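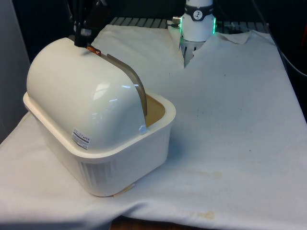 Domed-lid storage bins: frequently asked questions

Last updated April 2, 2025

Which bins does this page cover?
The white ribbed-vent bins with a half-cylinder lid, sold by Kultside as the Kolton. Where an answer also applies to the Mirani (same footprint, flat lid), it says so. The Tallside has solid walls and a hinged lid and has its own page.

What are the slots in the sides for?
Air exchange. The slots are vertical and molded into the walls, so they can't be closed or adjusted. Do not line the walls with plastic film or foil if you want the vents to work. A liner of thin cotton slows the airflow but does not stop it.

Can I store bread in it?
Wrapped bread, yes. Unwrapped bread dries out through the vents, and the cut face goes first. Potatoes, onions and garlic are better suited to a vented bin. Keep potatoes and onions in separate bins.

Can I store flour, sugar or pet food?
Only in sealed containers placed inside the bin. The bin is not airtight and will not keep out insects.

The lid doesn't cover the whole opening. Is it the wrong size?
Check the position first. The lid can rest on the rim at several points along the length of the bin, and if it sits too far toward one end there will be a gap at the other. Lift it, center it, and lower it straight down. If a gap remains at both ends after centering, the lid and base are from different sizes. Measure the base along the long side, rim to rim, and send us the figure with your order number.

Is the lid locked to the base?
No. It rests on the rim by its own weight. Carry the bin with both hands under the rim – never by the lid.

How much weight can go on top?
None. The dome is curved and smooth, and anything placed on it will slide. The Mirani can be stacked two high when the lower bin is full.

How much weight can go inside?
13 pounds, evenly distributed. Above that the long walls begin to bow outward and the lid no longer seats properly. The same limit applies to the Mirani.

How do I clean it?
Take the lid off and empty the base. Wash both in warm water with dish soap and a soft cloth. For the slots, use a bottle brush or an old toothbrush, working from the inside out. Rinse, then dry the base upside down on a towel. Water collects under the rim, so tilt the base once before turning it back over.

Do not use scouring powder on the lid. The gloss finish scratches easily and the scratches cannot be polished out.

Is it dishwasher safe?
No. The lid can lose its curve at dishwasher temperatures and will then rock on the rim.

The plastic has turned yellow near the bottom. Can it be reversed?
Partly. Yellowing of white plastic can come from sunlight, heat or cooking grease. Grease film washes off: apply a paste of baking soda and water, leave it for 8 minutes, and rinse. Discoloration in the plastic itself is permanent. It does not affect strength. Moving the bin away from a window or a stove slows it down.

How do I remove a sticker from the lid?
Warm it with a hair dryer on low and peel from one corner. Remove leftover adhesive with cooking oil on a paper towel, then wash with soap. Avoid acetone, which clouds the surface. If you may need warranty service, photograph the label before you discard it.

My bin smells after storing onions.
Wash it, dry it, and leave it open for a day or two. An open dish of baking soda inside the bin helps. If the smell persists, check the slots for bits of onion skin.

Are replacement lids available?
Yes, for Kolton bins. The July production run was limited to 1,000 lids, and orders are filled in the order received. Mirani lids are sold only with a base.

Who do I contact about a damaged bin?
Write to Kausar Malik at the Kultside parts desk. Include the order number, one photo of the damage and one of the whole bin with the lid on. Cracks at the rim are covered. Scratches and yellowing are not.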